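# Las regatas largas no deberían salir siempre a la hora de la televisión

La Clundcombe sale a la una de la tarde desde que la organiza el club de Husham, y cada agosto vuelve la misma conversación en los pantalanes. A la una hay público en el espigón, luz para las cámaras y tiempo para que los patrocinadores terminen el café. Lo que muchas veces no hay a la una es marea favorable. Este año los barcos pequeños encontraron la corriente en contra en el canal y tardaron casi toda la tarde en salir de él. Los grandes pasaron antes del cambio y ya no los vimos más.

Llevo 12 ediciones corriendo esta prueba, casi siempre en barcos de menos de diez metros, y no escribo para quejarme de un resultado. Terminamos donde nos correspondía. Escribo porque la hora de salida es una decisión deportiva y se está tomando con criterios que no lo son.

## Lo que cambia en el canal

El paso entre Husham y la boya de fuera es estrecho. Con la corriente a favor, un barco lento lo recorre con poca vela y sin apuros. En contra, y con la brisa floja del mediodía, hay que pegarse a la orilla y confiar en la sonda. El rating corrige la velocidad de un casco, pero no corrige que a unos les toque el agua a favor y a otros no. Quien haya navegado allí sabe que el puesto que se pierde en el canal no se recupera en el resto del recorrido.

Se me dirá que la marea es parte del juego. De acuerdo. Una marea que cambia a mitad de regata, lejos de la costa, la sufrimos todos y se puede planificar. Una salida fijada en el calendario un año antes, sin mirar las tablas, es otra cosa.

Olumide Edet, que patronea el Løken, propuso en la reunión de patrones que la salida se moviera dentro de un margen de cuatro horas según la marea. Es lo que se hace en otras pruebas de la zona y no exige cambiar el recorrido ni las clases. La respuesta fue que el contrato de retransmisión con Wavasix fija la hora. El contrato, por lo que sé, vence esta temporada.
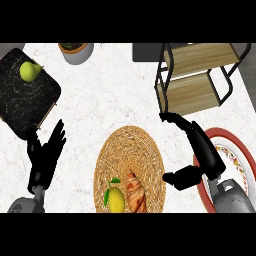 ## El dinero y las inscripciones

Entiendo el argumento económico. Sin patrocinador no hay lanchas de seguridad ni balizas decentes, y la inscripción, que ya cuesta 900 euros, subiría. Pero conviene mirar también quién deja de venir. En la clase pequeña éramos más de 20 barcos cuando empecé; ahora se completa con dificultad. Los armadores de esos barcos pagan la misma cuota, duermen en el mismo puerto y gastan en los mismos varaderos. Si la prueba se convierte en una salida bonita para cinco barcos de carbono, el patrocinador acabará notándolo.

Tampoco creo que el público sea tan rígido como se supone. La gente que sube al espigón viene de los pueblos de alrededor y sabe lo que es una tabla de mareas. Si el anuncio dice las diez de la mañana, estarán a las diez.

## Lo que pediría

Que el anuncio de regata publique la hora junto con la marea prevista en el canal, y que el próximo contrato recoja el margen que propuso Edet. Si eso no fuera posible, quedaría la opción de separar las salidas y dar a los pequeños la primera. Complica el trabajo del comité de regatas y obliga a tener las lanchas en el agua más tiempo, pero se puede hacer con los medios que hay.

La reunión de balance es en octubre. Pienso ir y llevar las tablas impresas.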